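# Hundik Wrist Kit for Soft Sheet Handling

The Hundik is a wrist camera and two-finger gripper kit for labs and workshops that want to teach an arm to pick up, unfold and lay out soft sheet material. It bolts to most small arms and comes with the fingers, the camera, the mount and the software to record demonstrations and train from them.

It is made by Taltach and sold in Australia and New Zealand through Pristside.

## What it's for

Leather, felt, heavy cloth and similar sheet goods are hard to handle with an arm because the shape changes every time you touch them. A fixed pick point works for a cut panel that always arrives flat. It doesn't work for a hide with a wavy edge and a fold in it.

The kit was built around a method called Lau. The operator guides the arm by hand through the task while the wrist camera records. The software then learns where along the edge to pinch, how far to open the fingers and which way to pull. There is no model of the material and no need to enter its thickness or stiffness.

## How Lau works

Each demonstration is split into short steps at the points where the fingers open or close. For each step the software keeps the wrist view just before contact and the path the operator took from there. When the arm is running on its own, it compares the current view with the stored ones and blends the paths from the closest matches.

The main change from earlier versions is how folds are treated. The old method looked for the outermost edge of the material against the table and went for that. With a folded sheet it would often pinch both layers together. Lau labels edges as table edges or layer edges, and the operator can correct the label after recording with one click. Corrected labels count for more in training.
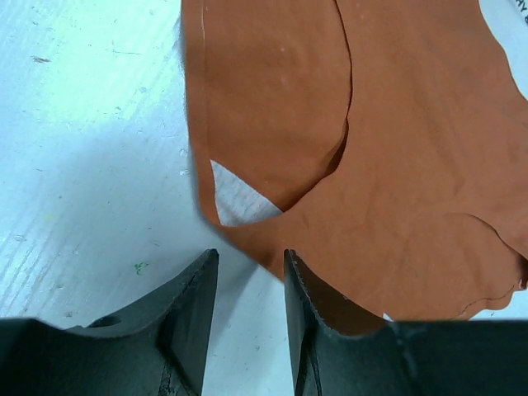
The camera sits close to the fingers, so the view near contact is mostly material and fingertip. We tried a second camera over the bench during development. It helped with the first approach but made no difference once the fingers were near the edge, and it had to be realigned whenever the bench was bumped. The standard kit leaves it out. There is an input for one if you want it.

## Results

The test task was to take hold of the free edge of a folded hide and open it out flat. All training was done with 135 demonstrations by hand, recorded on one bench. Testing used 700 trials on hides that were not in the training set.

What we found:

- Most failures were at the pinch. Once the fingers had a good hold on a single layer, the pull itself seldom went wrong.
- Thin, soft hides were harder than stiff ones. They slump away from the fingertip and the edge moves on first touch.
- Correcting the edge labels helped more than adding extra demonstrations of the same kind.
- A bench close in colour to the material caused wrong edge labels. White or pale grey is best for tan and brown leather.
- Very dark leather is still a weak spot – the fingertips are black and the software can lose the line between the two.

The full trial log and the training files come with the kit, including the failed runs. You can retrain from them or leave out the parts that don't suit your work.

## What's in the box

- Two-finger gripper with tapered fingertips
- Wrist camera and bracket
- 4 spare fingertips
- Replacement grip strips for the inner faces
- Cable, 5 metres
- Lau software licence for one arm
- Printed set-up guide and bench alignment card

The arm, bench and computer are not included.

## Set-up notes

Set the bench lighting before you record anything, and keep it the same when you run. Even light from above gives the best results. Strong side light puts a hard shadow under the edge of the sheet and the software may read it as a second layer.

Wipe the bench down between sessions. Lint and small scraps don't usually matter, but a long thread lying across the work area can be picked up as an edge.

Check the grip strips for wear at the tip end first. Worn strips let thin material slide out during the pull, and the software will not flag this as a fault. It records a missed pinch.

Don't change fingertip type partway through a set of recordings. The fingertips are part of what the camera sees, and mixed sets train poorly.

## Ordering and support

Kits are built to order. Tell us the make of your arm when you enquire so that we can supply the right mounting plate. Schools and universities can ask for the teaching licence, which covers every arm in one lab.

The next software release is due in September and is free to current licence holders. It adds batch label correction and a fix for the camera dropping out when the cable is coiled near the motor supply.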